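Ticket 1941: Label printer prints every third label blank
Product: Kubiak desktop label printer, shop firmware
Opened by: Wanda Adamczyk, Fendberg Paper & Party
Assigned to: Gun-woo Lim, Ivullow Support
Priority: Normal (customer requested "Biblical")
Status: Closed, with reservations

Opened 2026-08-06

Wanda Adamczyk wrote:

Hello. We sell cut letters, bunting, and card stock out of a shop with one counter and one label printer. The label printer has developed a rhythm. It prints a label, prints a label, and then feeds out a blank one with great confidence. Then it starts over. The queue thinks all of them printed.

Things I have already done, so you don't have to ask: turned it off, turned it on, turned it off for longer, changed the cable, changed the outlet, swapped the roll, swapped it back. I have also read the manual, which devotes a full page to unboxing and one sentence to problems. The sentence says to contact you.

Labels are 60 mm wide. The software is Cunier Stock, current version according to Cunier Stock.

Gun-woo Lim replied:

Hi Wanda, thanks for the thorough list. You've taken most of my first reply away from me, so I'll go straight to the second.

Please print the self-test page. Hold the feed button until the light blinks twice, then let go. The self-test runs without the computer, so if the blanks show up there we look at the printer, and if they don't we look at everything else. Could you also tell me whether the blank label is always the third, or whether it wanders?

Wanda Adamczyk wrote:

Self-test done. It printed beautifully, 6 labels, no gaps, including a row of little diamonds I did not ask for. Always the third when I print from Cunier. I did a run of 60 to be sure, and I would like credit for the roll.

The labels in question go on the foam letters, which we sell singly. Each letter gets a name, a color, and a price. My nephew believes the picture matters. He is studying something with computers. 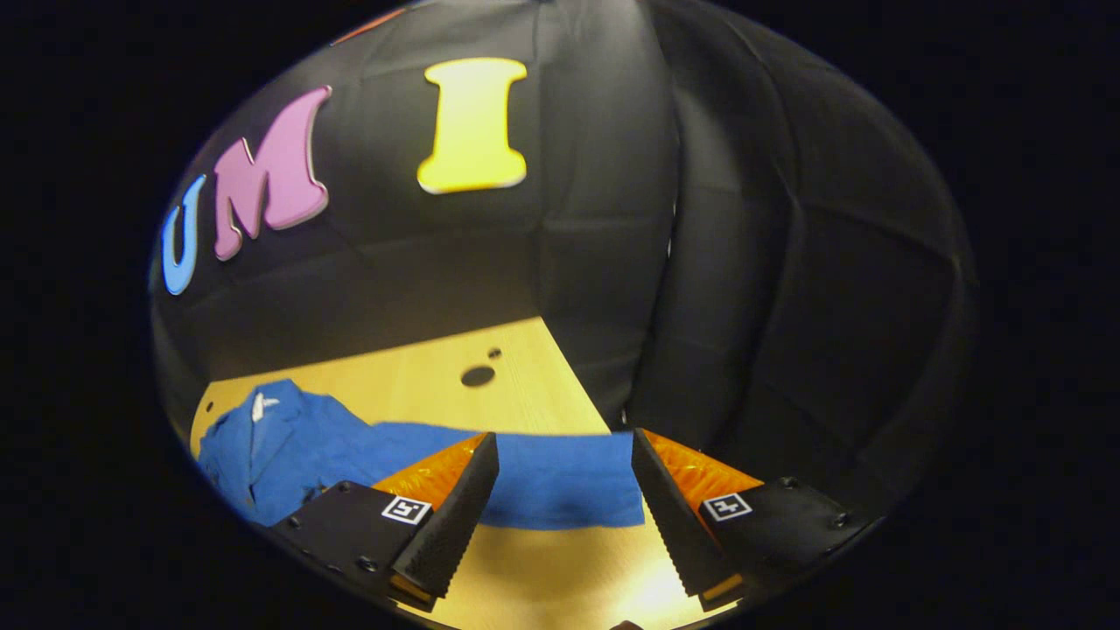
Foam letters U, M and I on a black backdrop

Gun-woo Lim replied:

Thank you. The picture doesn't get sent to the printer, so your nephew can stand down, but the names of the listings do. What is the pink M called in Cunier? I'd like the exact text, with any punctuation, copied and pasted instead of retyped.

I can't do anything about the roll from this side, but I have noted it.

Wanda Adamczyk wrote:

Pasted:

Letter, foam, M, pink (serif)

And the U next to it:

Letter, foam, U, lt. blue

I don't see anything wrong with those. I named them myself.

Gun-woo Lim replied:

They look fine to me too, which is disappointing. Let's try the driver settings. In the printer's properties, under Media, there should be a label height and a gap height. Tell me what's in both boxes. Please don't change them yet, even if they look wrong. Especially if they look wrong.

Wanda Adamczyk wrote:

Height 100. Gap 0.

I have not changed them. It took restraint. The labels are nowhere near 100 mm tall, they're more like a matchbox.

Gun-woo Lim replied:

That's interesting, and it's our problem in part. A gap of 0 tells the printer it's loaded with one continuous strip, so it stops looking for the space between labels and simply measures. The self-test ignores those settings and uses the sensor, hence the diamonds.

Please measure one label top to bottom with a ruler, then measure the gap to the next one. Enter both. Then go to Tools and run Calibrate Media. It will feed several blanks while it does this. Those blanks are supposed to happen.

Wanda Adamczyk wrote:

I appreciate the distinction.

Measured, entered, calibrated. Printed a dozen from the driver's test screen and all of them had ink or whatever it is on them. Printed from Cunier and the third was blank. So were the sixth and the ninth. I went back to look at the settings and they say Height 100, Gap 0 again.

I did not do that.

Gun-woo Lim replied:

I believe you. Cunier Stock keeps its own copy of the page setup inside each label template and pushes it to the driver with every job. Whoever made the template picked the default size, and the default is 100 with no gap. Changing the driver only lasts until Cunier next speaks to it.

In Cunier, open Templates, then your label, then Page. There's a check box marked "Use printer settings." Tick it, save the template under a new name, and print from the new one. Leave the old one alone until we know.

Wanda Adamczyk wrote:

The check box was behind a scroll bar that only appears when you make the window bigger — a design choice I've been thinking about since lunch.

Ticked, saved as "Label NEW." Printed twenty. All twenty printed. I then printed twenty more out of spite and those were fine too.

Two questions. One, why did this work for months and then stop? Two, can I delete the old template? It's sitting right above the new one in the menu, and I know myself.

Gun-woo Lim replied:

Two first: yes, but export a copy before you do.

One: the last Cunier update, as far as I can tell from the version you're on. Older versions dropped the page size if it disagreed with the driver. The current one insists. I've sent them a note. They replied to a similar note in December to say it was by design, so I wouldn't wait by the phone.

Can I close this?

Wanda Adamczyk wrote:

You may. Old template exported and deleted. The roll is still outstanding.

Internal note, G. Lim: Template override again. Add the scroll bar business to the knowledge base article. Asked sales about one replacement roll, 60 mm.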